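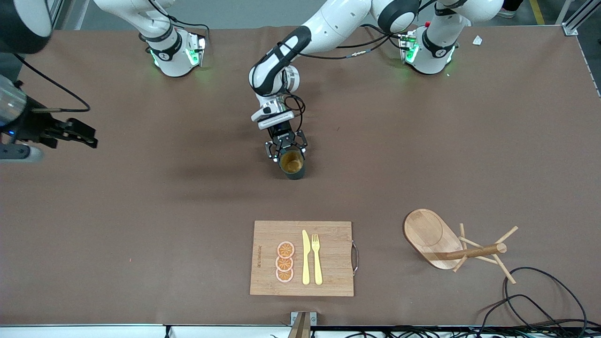 Brown table, kitchen props in the near half.

13 April 2024

Glaze shed, Kovthorpe. Continuing the matte tan for the Holtmont body.

Unpacked the overnight firing. Top shelf fine, bottom shelf a bit under again. The cone on the bottom shelf had barely started to lean and the one on top was touching. Same gap as last firing, so the new element hasn't fixed it. I still suspect the lid seal on the Plinby. Bram Vandenberghe reckons it's the shelf being too close to the floor and wants longer props under it. Will try his way first as it costs nothing.

Results, tan matte, base recipe unchanged from October except where noted.

Tile A, base only. Dry, almost chalky, pleasant colour. Cutlery marked it straight away, grey lines that came off with the cream cleanser but not with dish soap. No good for plates.

Tile B, base plus extra silica. Smoother, still matte. Fewer marks. Two pinholes near the foot. I had not sponged that tile well so I don't blame the glaze yet.

Tile C, base plus extra frit. Went satin. Nice to hold but it has lost the colour, more of a weak tea. Ran to the bottom of the texture and pooled. Drop this one.

Tile D, half the extra silica and half the extra frit. Best of the lot. Marks from a fork, wipes off with a damp cloth. Colour slightly warmer than A. Go on with D.

Lemon test on all four. Slice of lemon left sitting on each tile under cling wrap. A has a clear pale ring. B has a very faint ring, have to tilt it at the window to see it. C and D nothing. I'll repeat D with vinegar and leave it longer, because the lemon slices curled up and I am not sure they were in contact the whole time.

Mixing notes for D. Made up 500 g dry. Sieved twice. First pass left a lot of grit on the mesh, which turned out to be the feldspar - the bag was opened in October and it has clumped. Crushed the lumps with the back of a spoon and put them through again. Somebody please tape that bag shut after using it. Specific gravity was high to start, thinned it in small goes until it coated a finger without dripping. It settled hard in the bucket while we were at lunch, so a pinch of epsom salts went in, dissolved in warm water first. Much better after that. Stirred up easily an hour later.

Still to record: the exact water. I added it by eye after the first lot and forgot to weigh the jug. Next batch, weigh the jug before and after.

Clay. The current Holtmont is from lot 2126. It feels shorter than the last lot, with cracking at the rim when thrown thin. Bram wedged some with slops from the reclaim bin and it threw well, but I don't want reclaim in test pieces. Measured shrinkage on three bars, wet to fired. All three close to each other and a touch more than what we wrote on the wall chart, so the lids for the small jars will need to be thrown bigger. I have not changed the chart. Do more bars before anyone does.

One of the small bowls weighed 428 g trimmed and bone dry. Too heavy. It's the foot, I keep leaving it thick because I'm worried about going through. Cut one in half to look and there was plenty of room left. Trim harder.

Order from Kushwaha: silica, the usual frit, 15 kiln props in the longer size, one bag of feldspar. Ask if they can send it in tubs. They swapped the red iron oxide for a different grade last time and put a note in the box that I didn't read until after I'd mixed it, which explains the dark batch. The dark batch is in the lidded bucket by the sink, labelled. It isn't bad. Might suit the outside of the mugs.

Bottom shelf plan for next firing:
Longer props under the first shelf.
Cones front and back on all shelves, not only at the peephole.
No tall work down low.
Same program, no extra hold, otherwise we won't know which change did it.

If it's still under after that I'll pull the lid and look at the seal properly.

D goes on six bowls and two plates, poured inside, dipped outside. Wax the feet higher than last time. The texture on the plates grabs the glaze and the edge was thick on the sample, so dip quickly and shake. Line blends between B and D can wait until there's a shelf free.

Batts are nearly all warped now. The flat ones have a blue dot on the back - keep those for plates.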